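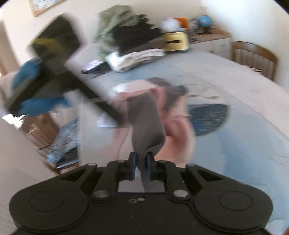 Visit report: Uller dental laboratory, Skodthorpe, April 21, 2022

The Skodthorpe site makes crowns, bridges, partial dentures and night guards for practices across the region. The visit was arranged through our practice's supply contract and covered goods-in, the model room, milling, ceramics, acrylics and dispatch, in that order. It lasted a morning. Questions were taken at each station and photography was not allowed past the model room.

Goods-in

All incoming work arrives in sealed bags inside rigid boxes. Each case is given a job number at the hatch and the paper ticket is scanned before the bag is opened. Impressions are disinfected on site even where the practice has marked them as disinfected. The lab has had too many alginate impressions arrive with blood on them to rely on the tick box. The immersion bath is changed at the start of each shift, and the contact time is set by a timer fixed to the wall.

The lab received 822 cases in the month before our visit. Of these, 204 came as intraoral scans and the remainder as physical impressions. The share of scans is rising, although full dentures still come in almost entirely as impressions. Staff at the hatch said the most common fault on a ticket is a missing shade, followed by a missing return date.

Model room

Plaster is weighed and mixed under vacuum. Models are left to set for the full time given by the maker and are not put in the oven to speed things up. Trimming is done wet. There was good extraction at each trimmer, and the floor drains run to a plaster trap which is emptied weekly.

Printed models are made on 4 resin printers in a side room with its own ventilation. Washing and curing are done in the same room. We looked at two sets of printed models for a long-span bridge. The contact points were clean, and the removable dies seated without rocking.

Milling

Zirconia discs are milled dry and the wax and acrylic discs wet. The mills run overnight. Nesting is done by hand on screen, as the automatic nesting was found to waste the edges of the disc. Burs are logged by units cut and changed on the count, whatever their condition looks like. Sintering follows a long cycle for anything over three units.

The furnaces are calibrated with test rings. The records were kept in a binder beside each furnace and were up to date.

Ceramics

Shade matching is carried out under fixed lamps. The lab asks practices to send a photograph with the shade tab held in the same plane as the tooth, at the same height, and with the tab code showing. Few do. A tab held forward of the tooth reads lighter than it should, and the crown then comes back to be stained down.

Layered work is kept to the upper front teeth. Everything else is monolithic and stained. Remakes for shade are recorded separately from remakes for fit.

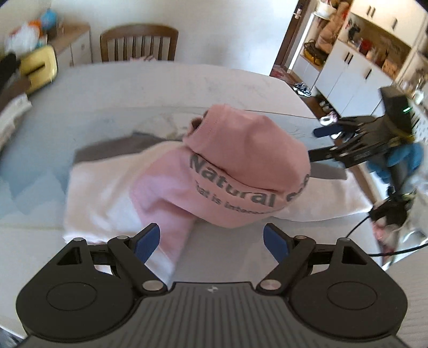 Acrylics had the most to say about labelling. Denture base resin is supplied in several pinks, and the names used by different makers do not line up. One maker's standard pink is another's light. The lab was moving its stock to the Amissah range at the time of our visit, and for the changeover it has stuck cured sample chips to the cupboard doors. The word on its own is of little help: "Natural" can be printed on anything pink, clothing included, and says nothing about how the base will look against the gum. We were asked to quote the maker and the code on every ticket. If the patient has an older denture that matches well, the lab would prefer to have it on the bench for an hour.

Processing is by injection for full dentures and by pouring for repairs and additions. Finished bases are stored in water until they are packed. Night guards are made in the same room on a separate bench.

Dispatch

Finished work is checked against the ticket by a second technician, disinfected, bagged and boxed with a statement of manufacture. Collections for the Grunside round leave first. The lab keeps its models for crown and bridge work until October each year and then clears them, unless the practice has asked for them back. Storage is the limit here, with shelf space for 1,000 boxed models.

Points for our own practice

Rinse and disinfect impressions before bagging, and write the product used on the ticket.
Send shade photographs with the tab level with the tooth.
Give maker and code for denture base colour.
Ask for models back before the autumn clearance where further work is planned.
Phone ahead for same-day repairs. The cut-off at the hatch is mid-morning.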